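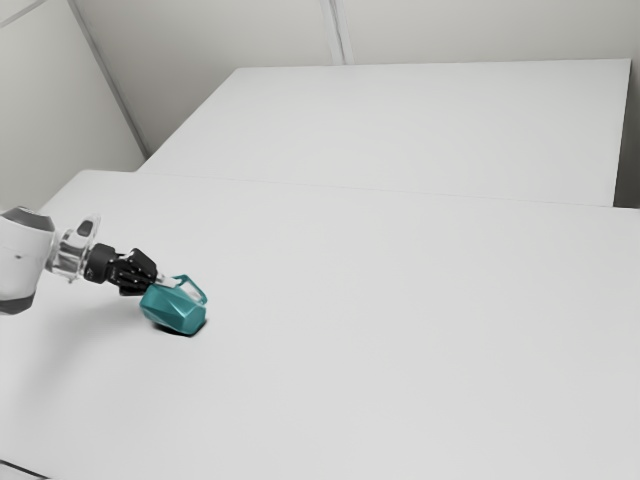 Asked by Nektarios Vasilakis in Workplace Automation, November, 6 replies

They want to bring an arm into our packing room. What happens to the rest of us?

I pack giftware at Keditz, mostly mugs, small pitchers, keepsakes and that sort of thing. Management has been showing us simulated runs of a robot arm handling the kind of shapes we deal with, and they'd like one on the line after the holidays. I'm shift lead for nine people so I'm the one getting all the questions in the break room, and I don't have answers!

We've been told there are no layoffs planned. Fine, I believe my manager, she's been straight with us before. But what does the day look like once it's in? We each pack about 675 pieces a shift right now and we rotate between unpacking, checking, wrapping and boxing. I'm worried the arm takes the easy part and we get stuck with wrapping for eight hours — my wrists are already not great. Has anyone been through this with odd-shaped stuff, where it isn't all square boxes? What should I be asking before they sign?

Spyros Ververidis

Hi Nektarios! We went through this at Pladero two years ago (tableware, so close to your world) and I was in your exact spot. Ask to see the sim runs properly, with the people who do the packing in the room, and let them stop it and say things. Our engineers had been happily running pickups for weeks before one of our packers asked what happens when a piece is hanging at an angle and the next station expects it upright. Good question, and it changed the layout. In a run like the one below I'd want to know how it gets from that tilt to sitting flat on its base.
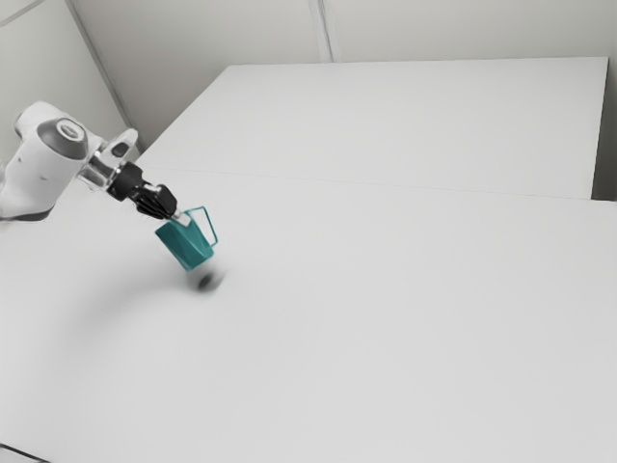
What changed for us, day to day

The rotation is the big one. You're right to worry. The arm took over unpacking, and for the first couple of months everybody else did more wrapping, and two people ended up seeing the physical therapist. We pushed for a fourth job in the rotation, which was minding the cell: clearing stops, restocking trays, logging what it dropped or wouldn't pick. Everyone got trained on it, including the ones who swore they'd never touch it. Get that in writing before it arrives.

The other thing is pace. The arm doesn't get tired at 4 p.m. and you do. Ours was first set to feed the wrapping bench at a steady rate all day, and it was miserable. Now whoever is on wrapping can slow it down with a dial and doesn't need to ask anybody. Ask who gets to touch the speed!

Also find out who fixes it on nights. We had 74 stops in the first month and for most of them we just stood there waiting for the one guy with the login.

Lazaridis

depends on the product. mugs have a handle and a big opening so you can usually find somewhere to grab. small shiny pieces were the pain for us, the camera picked up reflections and guessed wrong about where the edges were. I'd ask them to show you close-up runs on your worst item, from more than one side, and then again with the real thing in your own lighting. faceted stuff with a flat tab and a hole in it, same deal.
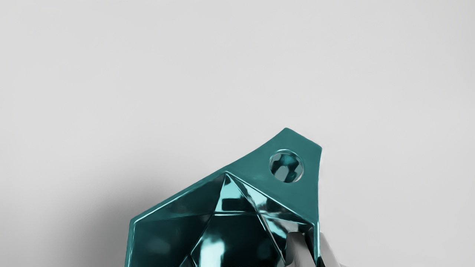
Other things to ask the vendor

Does a dropped piece count against the packer's numbers or the machine's? ours went on our sheet until somebody complained. And are the pickup targets from the sim or from a real site, we used the Akau planning sheet and it has a separate column for each. worth having.

Nektarios Vasilakis

Thank you both, this is so much more useful than the slides we got. I hadn't thought about the speed dial at all, or about whose sheet the breakages go on (that one is going to start a fight). I've asked if three of us from the floor can sit in on the next session. Spyros, did the people minding the cell get paid any extra for it, or was it the same rate?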